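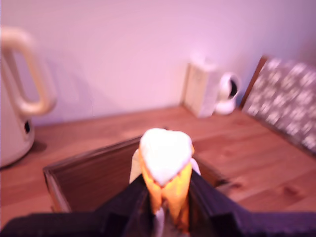
kestrel_bench
Okay, first real write-up on the grippers, as promised back in April. I've been swapping between two sets of fingers on the same arm: the flat parallel ones that came with the Kinnear kit, and the angled ones Donnie Nisbet printed for me. Same controller (the Zilari board), same pick and place routine, soft little things that squash if you look at them wrong.

The angled set is winning. I logged 189 grabs with it and dropped 21. I haven't done the full run with the flat ones yet, but I'm already annoyed with them — anything tall and narrow wants to twist the second it leaves the table. The V shape kind of centers it for you.

mudlark77
Nice numbers, but are you starting every grab from the same spot? My angled fingers looked great until I moved the part half an inch over, and then they just shoved it around.

kestrel_bench
Not the exact same spot, no. I move things a bit between grabs, but I'm not measuring it, so fair point. Where I really notice the difference is working over the cardboard stand I made. It's got a front panel across the top and it's open underneath, so the arm has to come in on a diagonal with the gripper pointing down at it.

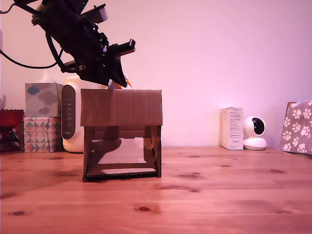
With the flat fingers I kept bumping the panel on the way in and nudging the whole stand back. The angled ones are narrower at the tip and I can get closer before anything touches. Cable's still a pain, I need a better way to route it.

Calum Sutherland
Going to disagree with the whole thread a little. I ran both styles at Urimcombe and ended up back on flat fingers with foam tape. Squishy stuff pops out of a V if you close too hard. What's your closing limit set to?

kestrel_bench
Whatever Zilari ships with, haha. I tried backing it off 3 steps and it got worse!

mudlark77
Then it's your limit and not the fingers. Calum's right about the foam, try that before you print another set.

hexnut_lou
Anybody tried the Hirell controller for this? It lets you set the grip separately from the travel speed. Mine has done around 2000 cycles and the only thing I've replaced is a screw.

kestrel_bench
Tempting, but I want to finish the flat run on this board first or I'll never know what fixed it. Foam tape goes on tonight, will post the drops.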